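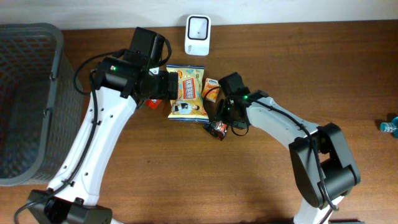 Snack Table and Common Room: Minutes of the Residents' Meeting

Print this page | E-mail this page
3 comments | 11 shares

Held on 28/12/2019 in the common room, Stallo House, ground floor.
Minutes taken by: Niamh Lynch
Chair: Mr. Quiambao
Present: residents of the second and third floors, and Mrs. Drultov for the first floor. The fourth floor sent a note.

1. Minutes of the last meeting

Accepted with one correction. The kettle was bought by the third floor and not by the house. Mrs. Drultov asked that the correction is written also in the paper copy on the board.

2. The table

The wooden table will stay against the white wall. There was a wish from the second floor to turn it so that people can sit on both sides, but then the door to the balcony does not open fully. The chair put it to the vote and the table stays.

The reddish-brown finish must be kept dry. Please do not put a hot cup directly on it. Niamh Lynch has oil for wood at home and will treat the top in January, on an evening when the room is not booked.

3. Snacks

We spoke a long time on this point. Until now the packages were put in a heap in the middle of the table, and those who came late did not see what was there. It was agreed that the dark gray plastic basket with the small holes is for the snacks, and its place is the left end of the table. Packages go in the basket at the end of the evening, also the ones which are not opened. Open packages are closed with a clip or taken home.

The basket can be washed in the sink. Crumbs fall through the holes in the floor of it, so please wipe under it also.

Mr. Quiambao asked if we can have less sweet things. Two persons were of the same opinion, the others did not mind. No decision.

4. Buying and money

The order from Jinico came to 20 dollars, a little less than the last time. Each floor pays the same part, and there are 4 floors. The first floor has paid already. The others please put the money in an envelope under the door of Niamh Lynch, with the floor written on it.

Mrs. Drultov reported that the house fund stands at 2,000 dollars. She does not want that snacks are paid from it — the fund is for repairs — and the meeting agreed with her.

5. The small white device

The small white device at the back of the table, with the black square window, stays where it is, near the wall. It is asked that it is not moved to make place for plates. Mr. Quiambao will write a short label with the name of the person to call if there is a question.

6. Cleaning of the room

The list for January is on the board. The second floor begins. Cleaning means the floor, the table top and the basket; windows are done in spring. A new cloth is needed, the old one leaves threads on the wood. The third floor will bring one.

7. Other matters

A gray scarf was left on the coat hook and is still there. The fourth floor asks in its note if the room can be open until eleven in the evening. This was moved to the next meeting, when someone from the fourth floor can be present to speak for it.

Next meeting: in January, same room. The day will be put on the board.

Niamh Lynch

Print this page | E-mail this page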